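April, the long night at Clurkent

We had the chips run going again by the time the kettle boiled, and I really thought we were home free.

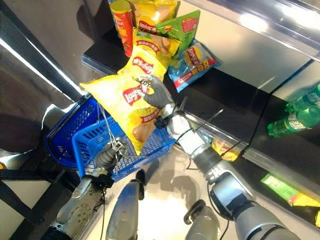 Trial 14, or how my evening went sideways

So the task is simple on paper. Left hand holds the basket up by its handle, right hand takes a bag off the shelf and drops it in, next bag. We'd done 13 in a row with hardly a wobble and I was already composing the smug message to Novthorpe in my head. Then on 14 the right hand got the bag over the basket and just... wouldn't let go. Fingers pinched tight, arm perfectly still, no error on my screen at all. The log said "released." The hand very much had not released!

I waited. I sent the open command again, and the log happily said "released" again. Elspeth Galbraith (on the stop button tonight, thank goodness, she's much calmer than me) asked if I wanted it killed and I said no, give it a second. That was dumb and I'm writing it down so I remember it was dumb. The planner believed the bag was gone, so it moved on to the next pick and swung the arm back toward the shelf with the bag still in its fingers. The left hand stayed put like it was told. The bag snagged on the basket rim, the basket tipped, the bag split down the seam and there were chips everywhere — on the shelf, on the floor, in my shoe.

Elspeth hit the stop before the arm reached the metal edge of the shelf. She says there were 3 inches to spare. I'd have guessed less.

We powered down, put the tag on the switch and only then went in with the broom. I did get that part right.

What I think happened: the Semple driver for the hand reports that it got the command, and our code reads that as the fingers having opened. Two very different things! It's been sitting in there since we changed over from the old Jukitz board and we never noticed, probably thanks to the fingers always doing what they were told until tonight. Why they stuck I still don't know. The thumb joint felt stiff when I worked it by hand with the power off, but I was tired and wanted it to be stiff, so I'm not putting much weight on that.

For tomorrow: read the finger positions before the arm is allowed to leave the basket, and stop everything if they don't match. Also a slower swing. Also Elspeth wants it in the rules that whoever has the button doesn't have to ask. She's right and I told her so.

Filled in the incident form, 19 boxes, most of them about ladders. Ate one of the unopened bags for dinner. Must buy a replacement before I need it for the rerun, and find the other broom.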